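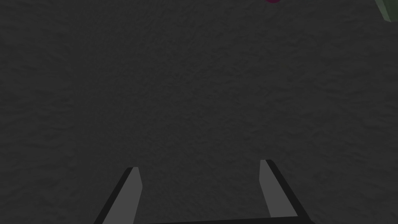 Review: Nindarura and the Little Tide, picture book with audio

I bought this book in May for my daughter, who is five and likes every monster that is smaller than a house. Nindarura is a young sea kaiju. She lives under the harbor of Prernberg and she wants to learn how to roar.

The book has 30 pages and one short story on each pair of pages. The sentences are simple, so I could read aloud without stopping to think about the pronunciation.
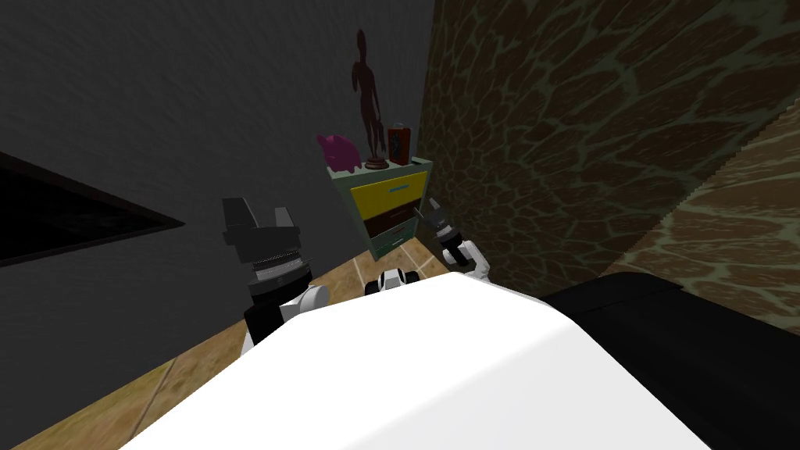 The audio part is 20 minutes long and follows the text word for word. My daughter likes the voice of the grandmother turtle most. I found the music too loud in the storm chapter - we turned it down two times.

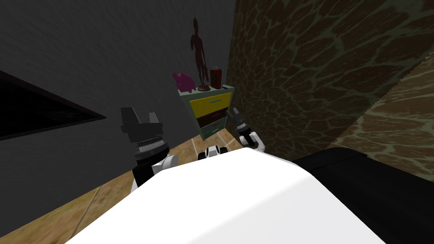
The corner with the nightstand

What I like less is the ending. Nindarura meets the big monster Blackburn, they shout at each other, and then it is suddenly bedtime. One more page would help here. The binding is also a little stiff, and the book closes by itself if you do not hold it.

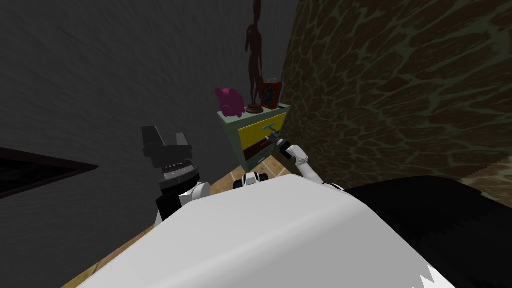 Jiahui Duan

For children from four to six I can recommend it. Older fans who know the Prevon comics will maybe find it too sweet, but they can enjoy the map of the harbor inside the cover.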